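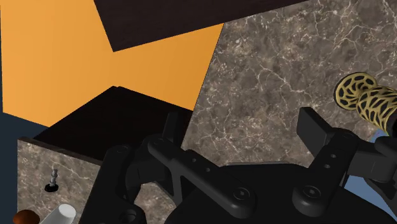

Slide 1. The kitchen, from the wrist

Leave this slide up while people sit down. Start speaking when the door is closed.

Good afternoon. My name is Horacio Núñez and I teach the robotics option at Trornbridge. I will speak about our student project, Hallari, which is a simulated kitchen where students of the second year learn to program an arm with two fingers.

Everything you see is rendered. The view comes from the wrist of the robot, so the gripper takes a large part of it. My students must work with this view and no other. I tell them in the first week: if your fingers hide the cup, you must move your fingers.

Point to the gap between the two fingers. You can see the marble through it. Most of the talk is about this gap.

Slide 2. Why we left the real arm for one term

We have one real arm, called Trano. We had 65 students in October. Please do the division for yourselves.

(Pause. If somebody laughs, good. If not, continue.)

In former years each group got the arm for one short session, and they spent most of it in looking for the cable, starting the controller and being afraid to break something. In the simulator they are not afraid. They drive the gripper into the counter on the first day, all of them, and then they read the error message, and that is already a lesson.

Slide 3. The task

The task is easy to say. Find the cup, bring the gripper above it, close the fingers, lift, put it down on the marble countertop. Every group writes the same five steps on paper before they open the computer.

Go back to slide 1 for a moment here. Show the white cup in the bottom left corner. Only the rim and a part of the body are in view, and it stands directly beside a brown round thing. A student asked me if this is a fair start position. I think it is a very fair one. The arm has to turn before it can even measure the cup.

Return to slide 3.

Slide 4. Three mistakes I see every year

Do not read the slide. Tell the stories.

First mistake, the dark colours. The gripper is matte black, the cabinet top is dark brown and the panel at the top is nearly black. Students write a rule such as "everything dark is my gripper", and then the program believes that the furniture belongs to the robot. One group had a robot which refused to move for a whole afternoon, as it thought it was already touching itself.

Second mistake, the marble. It has many fine pale veins. An edge detector finds edges everywhere and the students are very happy with the beautiful result. Then I ask them which of these edges is the cup.

Third mistake, the patterned cylinder. It lies on its side on the counter near the right edge, gold and black, a little like leopard. It is not part of the task. Nevertheless, every group wants to pick it up. I have stopped to forbid it. They learn a lot about round objects which can roll.

Slide 5. How we mark

Each group has 200 attempts for the final run. The simulator changes the start position of the arm every time. We count a success when the cup stands upright on the marble and the fingers are open again.

The marks are not only for successes. Half of the mark is the lab diary. I want to read what they believed before the attempt and what they believed after it. The group with the best diary this year was not the group with the best robot.

If there is a question on numbers: in the last practice week the whole class made 575 attempts and 424 were successful. Say clearly that this was practice, with an easier start position. Do not compare it with the final.

Slide 6. From the screen to Trano

(Play the short video. It has no sound, so speak over it.)

In the last part of the term the groups move their program to the real arm. It does not go smoothly. The real light changes when a cloud passes, and the real cup slides a little. I ask the students to write down each difference before they correct it. My colleagues of the Garrido workshop lend us a bench for this, and I would like to thank them here.

Slide 7. What I would change

Give the students the wrist view only, from the first lesson. This year I allowed an extra view from the ceiling for two weeks, and afterwards it was difficult to take it away. They complained, and they were right to complain.

Use smaller groups. In a group of four, one person types.

Let them build one kitchen themselves. We tried this with two groups and they understood much better why the other kitchens were difficult.

Slide 8. Questions

Leave the contact address on the screen. Repeat each question before the answer, the room at the back does not hear well. If there is no question, ask who in the room has also taught with a simulator, and let them speak.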